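十一月
文 資料課嘱託員

境界標に関する報告

本件は、プレストフ村とヨルツカ村の境界に設置された標石の現況確認について、郡土地台帳局の求めに応じ、担当調査員が提出した報告の写しである。提出者の署名欄は慣例により職名のみとし、氏名は記載しない。

一 経緯

両村の境界は、カッサ川の旧河道に沿って定められている。台帳によれば、標石は八十一基である。番号は上流から順に付され、第一号は製材所の裏手に、第八十一号は渡船場跡の石段の脇に置かれた。設置費用は両村が折半し、以後の維持についても同様とする旨の覚書が残る。

このたび、プレストフ側の住民より、第五十一号標石が従前の位置にないとの申立てがあった。申立書には、標石がヨルツカ側からプレストフ側へ二百七十四歩移動しているとの記載がある。歩測を行った者の歩幅については記載がない。ヨルツカ側からは、標石は移動しておらず、川が移動したものであるとの回答があった。

当職は右の申立て及び回答を受理し、現地に赴いた。

二 現地の状況

当職は早朝に郡庁を出発し、午前十時にスクスウッド停留所に到着した。スクスウッドは両村のいずれにも属さない集落であり、戸数は少ない。停留所の待合室を借用し、図面を広げて行程を確認した。待合室の暖房は使用できなかった。

第一号から第五十号までの標石は、台帳記載の位置に存在した。うち第十二号は牛舎の土台に組み込まれており、番号は壁の内側からのみ読み取ることができる。所有者は、搾乳の時間を避けるのであれば立入りに異存はないと述べた。第三十三号は苔に覆われていたため、刷毛を用いて番号を確認した。

第五十一号標石は、申立てのとおり、台帳記載の位置には存在しなかった。当該位置には窪みがあり、枯葉が溜まっていた。窪みの縁は丸みを帯び、近年掘り起こされたものとは認めがたい。標石そのものは、プレストフ側の斜面にある果樹園の中で発見された。石は正しく直立し、番号の面は規定どおり南を向いていた。周囲の草は刈り込まれていた。

果樹園の所有者である高齢の婦人に事情を聴取した。婦人の供述は次のとおりである。

標石は、婦人が嫁いできた時には既にその場所にあった。先代からは、石の手前までがこの家の土地であり、石の向こうは誰のものでもないと教えられた。石の向こうにも果樹は植わっており、その実は毎年、早く来た者が採る。婦人は例年、二番目に来る。一番目に来る者の姿を見たことはない。

当職は、石の向こうの樹を誰が植えたかを尋ねた。婦人は、それは郡の方で調べることであろうと答えた。

三 台帳の照合

帰庁後、関係書類の照合を行った。境界に関する記録は二千五百二十二葉に及び、うち第五十一号標石に触れるものは四葉である。第一葉は設置の記録、第二葉は番号の塗り直しの記録であった。第三葉は洪水の翌年に作成されたもので、標石の位置を「旧に復した」とのみ記す。旧とはいずれの時点を指すか、明らかでない。

第四葉は日付を欠く。筆跡は当局のいずれの職員のものとも一致しない。文面は一行であり、「石は、実の生る方へ歩く」とある。公文書として不適当な表現であるが、綴じ穴の位置及び通し番号に不備はなく、当職の権限において除却することはできない。

四 添付資料

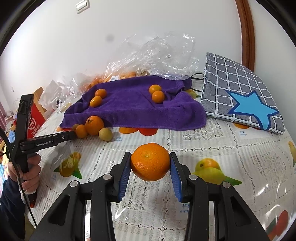
果樹園の収穫に関しては、両村の間に取決めが存在しない。過去の調停においては、実が落ちた側の村に帰属するとの見解が一度示されたが、斜面であるため、実は必ずプレストフ側に転がるとの異議が出され、採決に至らなかった。卓上に持ち上げられた橙色の蜜柑に見られるとおり、この種の果実は皮に細かな窪みがあり、頂部に小さな果梗の痕を残す。婦人は、一番目に来る者は必ずこの痕を傷めずに採っていくのだと述べ、郡の役人であってもそのようにはできまいと付言した。当職は試みに一個を採取したが、果梗の周囲の皮が破れた。破れた実は婦人の指示により、その場で食した。味について本報告に記すことは差し控える。

五 所見

以上に基づき、当職は次のとおり所見を述べる。

第五十一号標石が台帳記載の位置にないことは事実である。ただし、移動の時期及び行為者は特定できない。標石を台帳の位置に戻す場合、窪みの底に湧水があるため、基礎工事を要する。台帳を標石の位置に合わせて改める場合、両村の同意を要する。ヨルツカ側は、移動していないものについて同意を与えることはできないとの立場を維持している。

なお、離村に先立ち、当職は翌朝六時に再度果樹園を訪れた。霜が降りており、斜面に足跡はなかった。石の向こうの樹のうち最も高い一本は、前日の夕刻には実を付けていたが、すべて採り終えられていた。枝に折れは認められず、果梗はいずれも同じ長さで切られていた。

標石の位置を改めて計測したところ、前日の計測値との間に一歩の差があった。当職の歩幅によるものと思料する。次回の確認に際しては、巻尺の携行を許可されたい。

右、報告する。

郡土地台帳局 境界係調査員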